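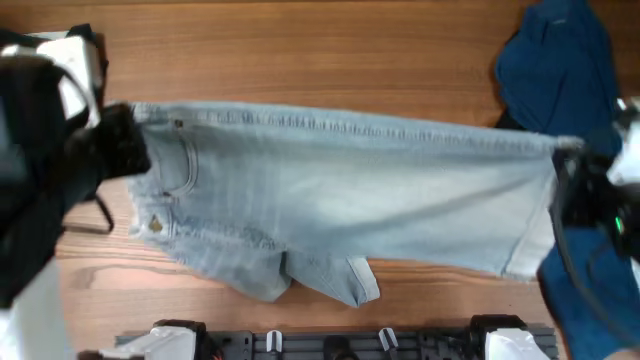

Vaquero claro y ya muy lavado, con la costura gruesa bien a la vista.

Cómo lavar los vaqueros sin que pierdan el color (ni la forma)

Durante años metí los vaqueros en la lavadora con todo lo demás, a 60 grados y a correr. Así me duraban, claro. Cuando empecé a arreglar ropa para los vecinos de Kestcombe vi tantos pantalones estropeados por el lavado que cambié de costumbres, y os cuento lo que hago ahora.

Primero, vacía los bolsillos y sube la cremallera. Después dales la vuelta, que el roce del tambor se come el tinte justo en las costuras y en los bajos. Si hay una mancha, trátala antes a mano con un poco de jabón neutro y un cepillo blandito -- ¡sin frotar como si fuera una sartén!

Agua fría, programa corto y centrifugado suave. Yo echo la mitad de detergente de lo que pone el tapón y nada de suavizante, que a los elásticos les sienta fatal. Los oscuros, los primeros lavados, siempre solos. Mi amiga Theano les pone un chorrito de vinagre blanco en el aclarado y jura que fija el color; yo no he notado gran cosa, pero daño no parece que haga.

Para secarlos, sacúdelos bien y estira con las manos la cintura y las costuras laterales mientras siguen húmedos. Luego, a la sombra y colgados por la cintura. En diciembre me tardan dos días enteros en el tendedero de dentro, paciencia.

¿Y cada cuánto? Depende de lo que hagas con ellos. Los míos de trabajo van cada semana, los de salir aguantan bastante más si los aireo por la noche en la ventana.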